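ok moved the whole shop off the old spreadsheet program last night, over to Prorna. quick notes before I forget

install took forever but no toolbar junk, no trial nag. 80 MB download. asks which file format you want as default – pick that right away, it's buried later

opened 131 old files to test. 2 came up garbled, both had macros from like ten years ago. everything else fine, even the ugly invoice template with the merged cells 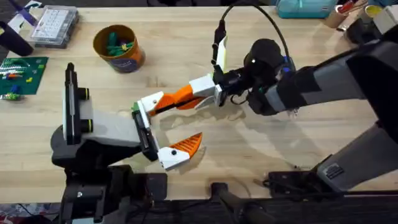
fonts are the annoying part. if a doc used one you dont have, it swaps it silently and your page breaks go everywhere. there's a replacement table under Settings > Text. set it once and your good

Deisy Ñahui asked about comments and tracked changes. yes they come through. names too. colors get shuffled tho so don't rely on "red means Deisy"

mail merge – ugh. works, but the wizard wants the address list saved as its own file first. did 57 labels, first sheet printed half a row low. margin setting, not the printer. wasted a sheet
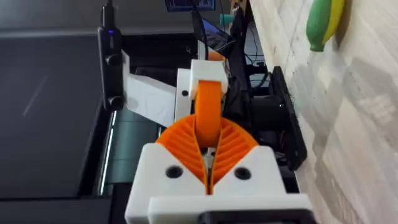 also the autosave. default is every 15 min which is way too long, I put it on 2. no slowdown even on the old laptop

Tanko Olatunji says Druteren does pivot tables better. probly true, havent tried. we have maybe one pivot table and it's Leire's

keyboard shortcuts mostly the same, paste special is different and I keep hitting the wrong thing. you can remap it, will do that tomorrow

keeping the old program on one machine til the end of June for the 2 macro files. if anyone knows how to get those macros across pls reply, I've got the code saved as plain text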